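The Control Condition

By the time Thitima Wattanapong had been at the Suksawat lab for a year, she had watched a robot succeed at 3,000 things and had been asked to write up none of them. Her subject was the failures. More exactly, her subject was whether a robot could tell when it had nothing to do.

The idea had come from Montri Meesuk, who ran the group and had most of his ideas in the car. Every policy they trained was keen. Put it in front of a cup and it grasped the cup. Take the cup away and it grasped where the cup had been, with the same confidence, like a man patting his pockets for glasses that were on his head.

"So we train it on nothing," Montri said.

"On nothing," said Thitima.

"On episodes where the right answer is to stay put. Call it a null set."

They called it Zusuleck in the end, after a word Montri swore meant patience in a language he declined to name.

The method fit on one page. The gripper was brought down to face the bottom of the wall and left to hold its position while the policy ran. If it stayed put until the clock stopped, the trial was a pass. If it lunged for anything, it was a fail, and Thitima wrote down what she thought it had been after.
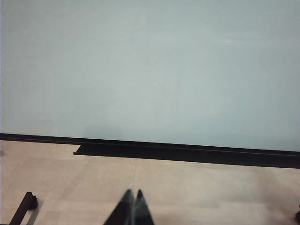 She had a column for this. In the first week the column said "baseboard" a good deal. Then it said "baseboard?" and then, for one long Thursday, "I don't know, the colour grey." The policy had spent its short life among things that wanted picking up, and it approached a skirting board the way a Labrador approaches a picnic.

Ratree Noiphan, who had the next desk and a proper project involving drawers, would stop on her way to the kettle.

"What's it doing?"

"Nothing."

"Is that good?"

"It's 120 seconds of excellent."

Ratree would watch for a bit. People always did. There was something about a machine trying not to move that made you hold your own arms in.

There were 1,096 trials in the plan, and Thitima sat through them with a thermos and a cardigan. She got to know the wall. She developed views on the wall. She went home and found the one in her own kitchen rather busy.

The new policy was better than the old one by trial 200 and a great deal better by trial 600. It still had its moments. It would hold beautifully, right up to the last few seconds, and then dart forward as if it had remembered an appointment. Thitima found she sympathised with these failures more than was strictly scientific.

Final count: 69 lunges. The old policy had lunged at practically everything, including, on one occasion, Montri.

She sent the draft to Grokport, the workshop that took this sort of paper, and the reviews came back in December. Reviewer One thought the work was timely. Reviewer Three had reviewed a different paper. Reviewer Two wanted to know how the authors could be certain there had been nothing there.

"Nothing where?" said Montri.

"In front of it. He says we assert an absence of stimulus and never show one."

"It's a wall."

"He'd like us to characterise the wall."

So she went back to the footage from the other camera, the one that had stood off to the side all that time, and characterised it. She wrote two paragraphs on glare. She noted a small dark speck left of the middle, and spent most of an afternoon wondering whether it was a hole, or dirt, or the thing the robot had wanted all along. She checked the lunges against it. None of them had gone anywhere near it. She was a little disappointed on the speck's behalf. 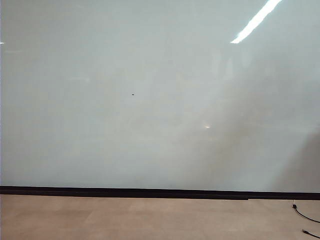

Response to Reviewer Two

We thank the reviewer for this thoughtful comment. We have added a section describing the background in full, including reflections, the trim, the cables on the floor and one speck. We agree that "nothing" was too strong and have replaced it throughout with "nothing much."

The paper was accepted. Montri took the group out for noodles and made a speech in the car park, and on Monday he came in with another idea.

"What if," he said, "there was a cup, but it shouldn't want it?"

Thitima went to fill the thermos.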